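Home Surfaces Forum > Kitchens > Countertops
Thread: 15-year sealer on marble, am I being sold a story?

grout_and_about
March 28, 2022
We're in an older house in Zurnivthorpe and inherited real marble counters with it. A guy from Ollmont came out to quote on a chipped corner and spent most of the visit pushing a sealer called Karusach. Two coats, and then supposedly you forget about it for 15 years. Wine, lemon, coffee, whatever you like.

I don't buy it. The brochure has the word "barrier" on every page and never says what it's a barrier to. When I asked what happens if I get a ring on it in year three, he said the warranty covers "penetrating stains from normal household use" and then couldn't tell me if orange juice was normal household use. It's a kitchen.

Has anyone lived with this stuff? I don't want to hear from people who had it put on last week and think it looks great.

slabhappy
Had it done in August, so I guess I barely qualify. Water beads on it, coffee wipes off. I left an oily pan lid on it overnight and there was no dark spot in the morning. I'm happy with it and I think people on this forum are too quick to yell scam at anything that comes with a brochure.

tin_ceiling
Water beading proves nothing. Car wax beads too. And every counter looks great a few months in, sealed or not.

The thing you need to know is that a stain and an etch are two different problems. A stain is something soaking into the stone. An etch is acid eating the polish off the top, and it leaves a dull patch that people call a "water ring" because it's in the shape of the glass. Sealers slow down stains. A regular penetrating sealer does next to nothing about etching, and etching is what wrecks marble in a kitchen. Read that warranty sentence again. "Penetrating stains." They wrote it that way on purpose.

grout_and_about
Well, that would explain why he changed the subject at orange juice. So what do people do? Live with dull spots?

tin_ceiling
Pretty much, or pay somebody to hone it. Or use coasters and wipe up like your grandmother did.

mugshelf
Coasters, trays, and a rag by the sink. I can't say I've ever seen a bottle of anything do better, and coasters don't need a guy in a van.
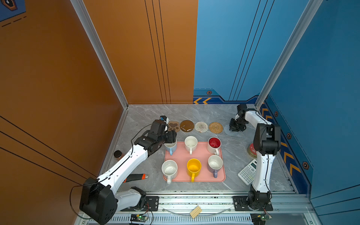
Coasters lined up toward the back, mugs on the pink tray.

A tray is the underrated one. If a cup drips, it drips into the tray and you rinse the tray. Get one with a rim. The flat slate boards they sell at the gift shop just pass the spill along to the counter.

slabhappy
Sure, but now you have clutter all over a counter you paid good money for. I didn't buy stone to hide it under stuff. My brother-in-law has placemats on top of a tablecloth on top of a glass sheet on top of a nice table. At some point you may as well have plywood.

mugshelf
It's a tray. It isn't a tablecloth.

pennywise_reno
Can I be skeptical of the coasters too? I see a lot of faith in this thread. 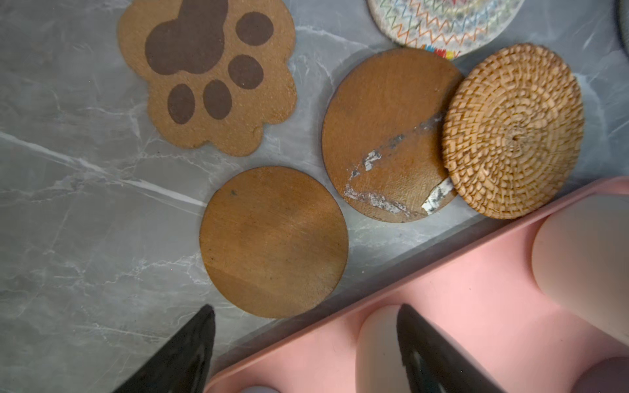 Marble doesn't care how nice a coaster is, it cares if the wet gets through or runs over the side. A flat disc with no lip sends a full drip straight onto the stone, and then the coaster sits on top of it and holds it there, so you've made things worse. Woven ones let it through. Cork soaks up a little and then it's a wet sponge on your counter. Wood depends on the finish, and once the finish goes I wouldn't trust it. Of the two round wooden ones up there, the one lying at a slight tilt is visibly worn, and that's the one I'd retire first. The cork paw is cute and I'd put it under a dry glass. Anything with orange juice in it goes on glazed ceramic with a lip and a felt bottom, or it goes in the sink.

tin_ceiling
Agree on the lip. Disagree on cork. The stuff under a hot mug isn't going to drip much anyway, and cork doesn't scratch. I've seen more marble scratched by a ceramic coaster that lost one felt foot than I've ever seen ruined by cork.

pennywise_reno
Check the feet then. That's like saying don't drive because tires go bald.

ex_fabricator
I cut stone for a living until my back quit. A few things.

The 15 years is a marketing number. Ask what you have to do to keep the warranty. Usually there's a cleaner you have to buy from the same company, and you have to keep receipts, and it's void if you use anything else. I haven't seen the Karusach paperwork so I won't say that's what theirs says. I'd bet on it though.

Ask for the sealer on a sample piece of YOUR kind of marble, polished the same. Take it home. Put a slice of lemon on it for 5 minutes, wipe, dry, look at it sideways against a window. If there's a dull patch you have your answer. If the salesman won't leave you a sample you also have your answer.

grout_and_about
I called and asked for a sample. They said samples are "for display only." I also called Ng Stone across town and the woman there laughed at the lemon question and said of course it'll etch, it's marble, did I want some anyway. That's the first straight answer I've had from a business on this.

slabhappy
OK, I did the lemon thing behind the toaster. There's a dull spot. I still say the oil didn't soak in, so it's doing something.

tin_ceiling
It's doing what a cheap bottle from the hardware store does. How much did you pay?

slabhappy
I'm not telling you that. 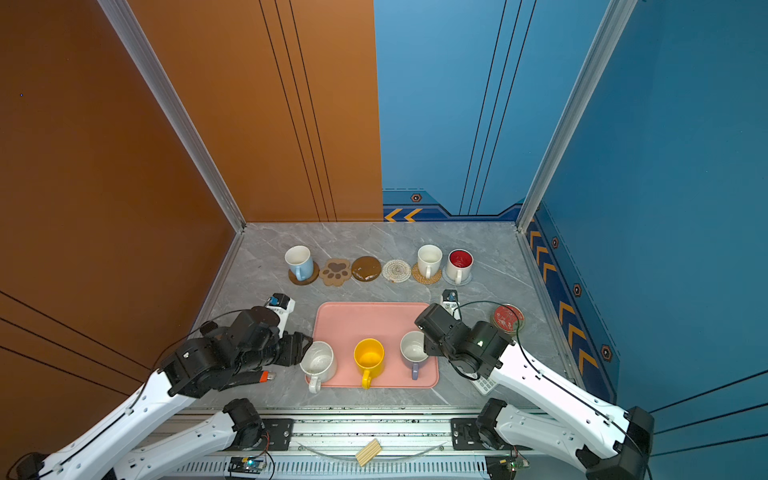
newkitchen_dad
Can I use vinegar and water to clean sealed marble?
Skip it, because vinegar is an acid and will dull the polish whether the stone is sealed or not. Use a drop of plain dish soap in warm water and dry it with a towel. (I asked at the stone yard, that's what they told me.)

pennywise_reno
Also go easy on the soap. Too much leaves a film, and then somebody sells you a film remover.

ex_fabricator
And test before you reseal. Puddle of water, wait, wipe it up. If the stone didn't go darker underneath, it doesn't need sealer yet, whatever the calendar on the brochure says.

grout_and_about
Did the puddle. Stone didn't darken at all, and as far as I know the last owners never had anything done to it. So Ollmont wanted to put two coats of sealer on a counter that isn't taking water in the first place.

I'm getting the corner fixed at Ng and that's it. Now I just need to hear from somebody who's had a chip filled in white marble, and if the patch went yellow on you.

tin_ceiling
Start a new thread for that, it'll get lost in here. But ask them if they're using epoxy or polyester.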